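Keeping the Old Table

2 min read

Tuva Aasen bought her kitchen table at a farm clearing sale outside Hallatmont for $20, and paid more than that in petrol to get it home. It had one short leg and a coat of brown enamel paint. She has eaten at it for 13 years.

Secondhand furniture used to be what you put up with until you could afford better. Aasen, who runs the Ramier repair workshop out of a former dairy depot, says most of her customers now could buy new and don't want to. They bring in their grandparents' sideboards and ask for the drawers to run properly.

A basic strip and re-oil of a dining table costs about $300 at Ramier. Chairs are dearer than people expect, as every joint has to come apart before it can be glued again.
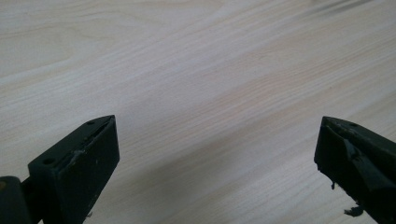 Colour is the thing customers argue over most. Many grew up with dark stain and assume old furniture should look that way, so Aasen asks them to live with a bare sample for a week before deciding. Pale wood with a fine grain, running on the diagonal here and opening into wide curves towards one corner, gives a room a different feel from walnut stain. It also shows every cup of tea.

She turns away about half the flat-pack repairs she is offered. Swollen chipboard can't be brought back, and she would sooner say so at the door than charge for trying.

The workshop closes over the new year. The waiting list for chairs is already into autumn.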